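Why I went to the Berndale town council meeting

I moved to Berndale 3 years ago, and until this spring I did not follow local politics at all. In my first country we had elections too, but for the town council everybody already knew the result, so my parents never spoke of it at dinner. I brought this habit with me. I read the national news every morning and I could not tell you who represented my own street.

This changed because of the bus. The council wants to join our line 7 with the Trastley line, and the new bus would not stop any more at the clinic on the hill. I take this bus to work. Many older people take it also, and the walk from the next stop is steep and has no sidewalk on one side.

The plan was explained in a document of many pages on the town website. I read it with a dictionary next to me -- not for the difficult words, but for easy words which are used in a strange manner. "Service adjustment" means that the bus goes away. "Stakeholder input" means that you can fill in a form. I filled in the form.

Then a petition was started by the tenants of my building, and it got 1746 signatures. I think this is very good for a town of our size. The council put the matter on the agenda in May, at 6:30 in the evening, and I decided to go and listen.

I had expected shouting, as on television. It was mostly quiet. The first hour was about a drainage contract with a company from Gakstead, and I must admit that I did not understand who was for it and who was against it. After this came the public comments. Each speaker has two minutes and there is a small lamp which becomes red. I had put my name on the list, number 14, and my hands were cold. I said my sentences about the hill and the sidewalk, and I forgot the one about the winter, which was my best one.

The council did not vote on the bus that evening. They sent the plan back to the transport office and asked for new passenger numbers from the clinic stop. One member looked annoyed about this, but he raised his hand with the others.

On the way home I bought dumplings at Jiang, which stays open late, and ate them standing at the bus stop. The 7 came four minutes late. I have written the date of the next meeting in my calendar, and the sentence about the winter is now on a card in my bag.

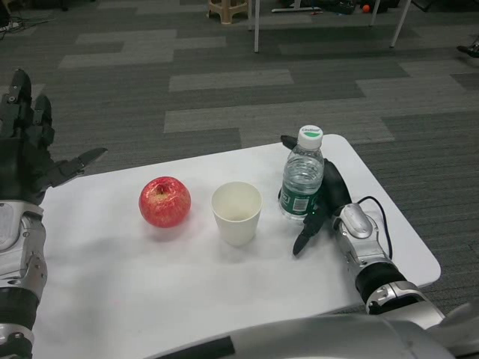
Can a person speak at a Berndale council meeting without being a citizen?
Any resident of the town can speak, and you only have to write your name and street on the list at the door before the meeting starts.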